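4.3 Do loose shape blocks teach sorting?
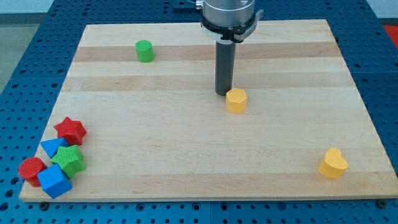
Figure 4. Plastic shape blocks spread on a maple-colored board. Photo: Vignesh Chacko.

The case for shape blocks as a first sorting material rests mostly on the Gulthorpe trials, and we are less convinced by them than most later authors have been. Gulthorpe reported that children who handled loose blocks for 3 weeks went on to sort unfamiliar objects by outline. The trials had no group that handled blocks of a single color. A child who puts the yellow pieces together may be attending to shape, to color, or to whatever the adult across the table happens to be looking at.

Figure 4 gives an idea of the difficulty. The blocks are colorful and have a finely bumped surface, and the board under them has its own darker stripe and tan band running from side to side. We do not know what a four-year-old makes of a yellow hexagon on striped wood. Neither, we suspect, did the people who wrote the scoring sheets. Maksymiv treats the board as neutral background throughout, yet in our own pilot several children lined pieces up along the grain and were marked as "not sorting." They may have been sorting perfectly well by a rule the sheet had no box for.

Texture is a second problem. The Brornum manual claims that a rough finish "draws the fingers to the edges," and this line has been repeated so often that it now passes for a finding. We could trace it to no data. In our sample of 200 sessions, 85 included a child rubbing the flat face of a block and ignoring the edges altogether.

None of this shows that the blocks are useless. Children plainly like them, and some gain is possible. What the record does not support is the strong claim - still printed in the Ferosex teacher guide - that free play with mixed shapes is enough by itself. Until color, finish and board are varied one at a time, the scores in Section 4.2 should be read as a measure of interest in the blocks and little more.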